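Retcombe Judo Club – New Member Guide
Section 2: Setting up your Bekana account and getting to your first class

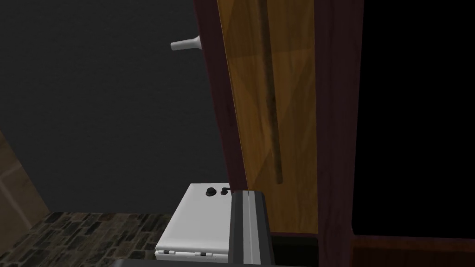 Can I try a class before I pay for anything?
Your first two classes are free. You still need an account so we have a contact number for you on the night.

Setting up

1. Go to the club page, hit Join. Use an email you really check, cancellations go there.
2. Pick a group. Juniors, Teens or Adults. Anyone 18 or over goes in Adults, whatever their grade.
3. Fill in the health form. Old injuries too, esp. shoulders and knees.
4. Under 18s: parent or guardian signs on the second screen. Typed name is fine.
5. Choose your first session from the calendar. Press Confirm. If you don't get an email, look in junk before ringing us.

Note: family accounts take up to 52 characters in the name field, so long double surnames may get chopped. Tell Noemi Colombo at the desk and she'll fix it.

What to bring

Trackpants and a plain long-sleeved top, no zips, no buttons. Water bottle. Thongs or slides for walking to and from the mat. Loan jackets are on the rack, sizes on the colour tags at the collar.

CAUTION: No rings, studs, watches or hair clips on the mat. Taping over earrings is not enough, take them out. Nails short, fingers and toes.

On the night

6. Come early, sign in at the desk.
7. Shoes off at the mat edge, toes pointing out.
8. Find Seung-woo Ham (Adults) or Leobardo Barajas (Juniors and Teens) and say its your first time.
9. Breakfalls first. Everyone does them, you wont be thrown until your coach is happy with yours.
10. Tap twice to stop. Mat or partner, either is fine. Partner lets go straight away.

CAUTION: Headache, dizzy or feeling sick after a knock, stop and tell a coach. No going back on the mat that night, and you need a doctor's clearence before you train again.

Note: grading starts again in July. New members don't need to do anything about this yet, see Section 4.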